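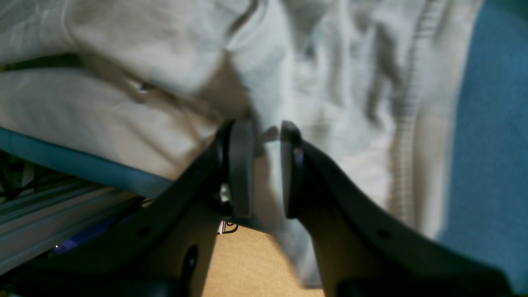
Gripper fingers closing on a fold of fabric

Okay, a few of you asked me how the extended-day program at Wirnanen works, and I kept typing the same long answer in my messages, so I'm putting it all in one place. Get a coffee, you know how I am. (1/11)

First thing, extended day is separate from school enrollment. Your kindergartner can have a spot in the classroom and no spot at all after 2:45. We found that out in June with our oldest and I had a very sweaty week of phone calls. (2/11)

The form is on the Florix parent page under "Afternoons," which I would never have guessed. If you only see "Lunch" and "Calendar," your account is still set up as a visitor and the office has to flip it over. They did mine while I was on the phone with them, so kind! (3/11)

Cost for us last year was $481 a month for five afternoons. With a second child in the building it drops to $461 for each kid. Not a giant discount, I know, but over the whole year that was our winter coats and then a little more. (4/11)

There's also a $143 deposit when you sign up. It comes off your last month, so keep the email! I deleted mine during one of my big inbox cleanings and Adwoa Asamoah in the front office very patiently dug it up for me. I owe that woman a pie. (5/11)

What the afternoon looks like: snack first, then outside if the weather is decent, then a quiet stretch where the little ones look at books or draw and the bigger ones start homework. After that they pick a club or just play. My daughter mostly just played and came home filthy and happy. (6/11)

If you only need 3 afternoons, ask about it early. Those spots go to families who pick the same afternoons every week, and they fill before the five-day ones do. My sister-in-law works hospital shifts that move around and it didn't work for her, so she ended up at Baidoo, the home daycare over by the library, and loves it. (7/11)

Pickup is at the side door by the gym and it closes at 6:00. There's a grace period of a few minutes, but please don't lean on it the way I did in September. The teachers have dinners and kids of their own waiting. Put everybody who might ever pick up on the list, grandparents too, and tell them to bring ID the first time. (8/11)

Things I'd pack again: a second snack (they are starving by 4:30, all of them), old sneakers that live in the cubby, one full change of clothes in a bag with the name on it. Things I'd leave home: any toy your child would cry over. We lost a small purple horse and I still hear about it at bedtime. (9/11)

For the shy ones, and I have one of those, we did two short days the first week, picking her up right after snack. She hated the first, was fine on the second, and by the next week she was mad at me for coming early while she was in the middle of something with tape. So give it a little time if the start is bumpy, and tell the teacher what calms your kid down. Ours needed a job, so she got to hand out the napkins. (10/11)

Oh, and the club list for fall isn't up yet. Last year the Grutlow chess people came for the older grades and there was a singing group for K and first. I'll add the new list under this post when I get it. If your question isn't in here just ask me, I'm usually on after 8 once everybody's in bed. (11/11)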